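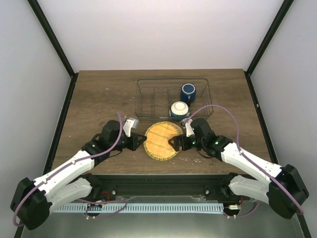 What size dish rack do I need for a small household? For two people a single-level rack is plenty, as long as the mugs get their own end and the plates don't have to fight them for space.

Last updated: August

Datura Wire Dish Rack - Item 2366

Low, wide, open wire basket with rounded corners. Dark gray-green finish. Sits flat on a counter or table. No second tier, no hooks, no cutlery cup hanging off the side. If you want a tower rack, see the Datura tall version, different page.

Open sides and open bottom, so air gets in from everywhere. Thin wires split up the base, so small cups have something to sit on. Good for mugs, tumblers, bowls, lids, kid plates. Dinner plates fit too but lean them, don't stack them.

Mugs and cups go in upside down. A mug with a deep foot ring will hold a little puddle on top, any rack, any brand. Tip it when you put it in or wipe it with the corner of a towel. Same for the teal and cream style cups people keep asking about - those are not ours, we don't sell drinkware at the moment. The Hina mugs are gone for good, sorry.

What's in the box

One rack. One care card. No drip tray. This gets asked a lot so again: NO drip tray in the box. Tray is sold seperately, item 1000, fits this rack and the older Irkel one.

Using it without the tray

Fine next to the sink if the counter slopes in. On a wood table or a wood counter, put a towel under it or get the tray. Open wire means whatever comes off the cups goes straight down. Wood grain tops with a worn finish will mark. Dry under the rack once a day at least, lift it all the way up, don't just wipe around the outside.

Where to put it

Toward the back of the counter works for most people, leaves the front clear for a mat or a cutting board. Leave a little gap between the rack and the wall. Pushed tight against it, the back row of cups dries slow and the wall gets spotty.

Loading

- tall stuff at the back, short stuff in front
- handles all pointing one way, easier to grab
- heavy mugs over the thicker wires, not in the middle of a gap
- keep one half for cups, one half for everything else
- knives somewhere else please
- don't use it as a step for a second rack. It will bend.

About the round mat

We get more email about the mat than the rack some weeks. It's a Carvalho round woven mat, golden yellow-orange with an olive green and yellow stitched border. It's a table mat. Use it in front of the rack as a landing spot for things you're drying by hand, or for a cup you just filled. It is not a draining mat and won't do the job of the tray. Don't leave it under a soaking pan overnight.

The mat comes folded in the mailer so expect creases. They ease out after a few days lying flat. Want it faster - damp cloth over the top, warm iron, no steam straight on the stitching. Hand wash, cool water, dry flat. Not in the dryer, the border puckers and we can't replace it for that.

Rack and mat are priced seperately. Mat is $19. Rack price depends on which finish is in stock, see the drop down. Only the gray-green right now. Black is coming back, no date yet, please don't order the gray-green and ask us to swap it later.

Cleaning the rack

Warm water, dish soap, soft brush. Get into the spots where the wires cross, that's where the chalky stuff builds up. Hard water people: white vinegar and water, half and half, leave it on a few minutes, rinse well. No steel wool, no scouring powder. It takes the finish right off and then you get rust at the scratches.

Dishwasher is ok once in a while, top or bottom, wherever it fits. Every week is too much.

If a foot scratches the table, turn the rack over and look for a rough spot in the coating. Send us a photo, we'll send stick-on pads. Free, just takes a bit.

Irkel or Datura

Same idea. The Irkel is deeper and narrower, better if you've got a galley counter. The Datura is wide and shallow, easier to see what's in it and easier to reach the back. Taller glasses are steadier in the Irkel. For cups and bowls we'd go Datura.

Returns

Unused, in the box, 2 weeks. Used racks only if something is wrong with them. Bent in the mail counts as wrong, keep the packaging till you've checked it. Set the rack on a flat surface first and press each corner. Slight rock is normal and you can flex it back by hand. Big rock, email us.

Mats can't come back once washed.

Shipping

Rack ships in its own carton, mat goes in a mailer, so they might show up on diffrent days. Orders in before 2 pm go out same day if it's in stock. Tray ships with the rack if you order them together. Add it later and it's a new shipping charge, can't combine after the label prints.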